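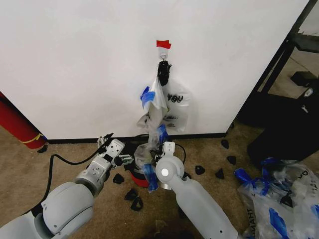
The Tisine adhesive wall hook is sold by Vurow for light household use and was reviewed for the storage of used plastic bags. Three hooks were mounted on painted walls in June and inspected again on 9/26/22. The small white hook with a metal loop, placed directly under a strip of red tape, was assigned to clear plastic bags, which hang from it by a black clip. The loop accepted the clip without bending. Installation took two minutes per hook, and no tools were required.

Performance was satisfactory. After 13 weeks no hook had shifted on the wall. The reviewer, Birsen Oral, noted that bags should be folded or gathered before they are hung, as long ones trail toward the floor and are easily pulled down together.
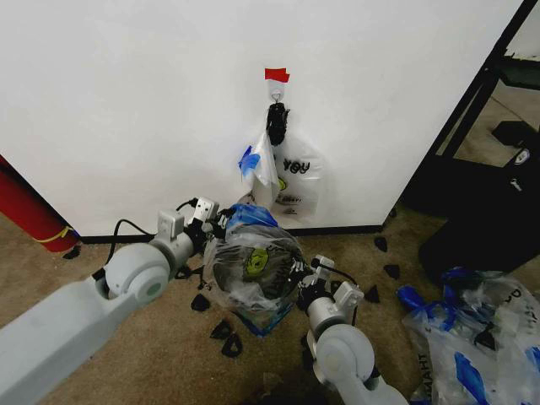
Tisine hook in use, with a printed plastic bag on the clip.

The clip is not included in the package and must be purchased separately. The printed instructions are brief and do not state a drying time for freshly painted walls. The hook is recommended for bags, dust cloths and similar light items. It is not recommended for coats.

Rating: 3 out of 5.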